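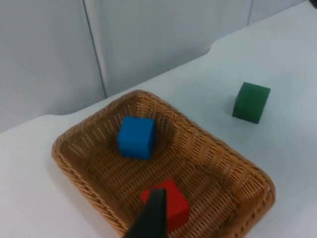 A reader in Mellville wrote to say that the basket is the only bit of last month's toy sorting that has lasted in her house. The labelled tubs were abandoned within days, she tells us, and the fabric cube went to the dog, but a low basket that lives on the table gets used every single time. She wanted to know whether we'd gone off tubs altogether.

Well, a bit, yes! We still keep two of the lidded ones for puzzles and train track, where a missing piece spoils the whole thing. For blocks, though, we've become very keen on shallow wicker. Little kids can see the lot at a glance, they can reach in from any side, and packing up turns into dropping things in -- a game they were probably playing anyway. Flared sides are lovely for this, as there's no deep corner for a block to hide in, and a rolled rim is much kinder on small hands than a cut edge.

Colours help too. A red cube and a blue cube in the basket with a green one still out on the table is plenty to be going on with for a toddler. Ask where the green one lives and see what happens. Try it with all three out, then two, then swap which one stays behind. Our younger testers at the Stadum playgroup were happy to do this over and over (far longer than the grown-ups, who wanted their cuppa).

A few of you asked about cleaning. Wicker with an open weave lets the crumbs fall through, so give it a good shake outside and then go over it with a dry pastry brush or an old toothbrush. If something sticky has got in, use a barely damp cloth and let the basket dry in the shade. Please don't soak it. One of ours had a bath and came out with a rim like a wet shoelace. Run your palm along the inside every so often as well, and snip any sharp ends that have worked loose.

On size, measure your favourite shelf first and take the basket's widest point at the top, flared rim and all. I forgot the rim and now own a beautiful basket that fits nowhere.

The Tunska toy library has 132 block sets on its books at the moment and 76 of them are home and ready to borrow, so it's a great time to try a new set before buying. Bring your own basket if you have one -- they're short of them until June. The Grīnberga branch is taking donations of clean baskets at the front desk, any shape, handles or no handles.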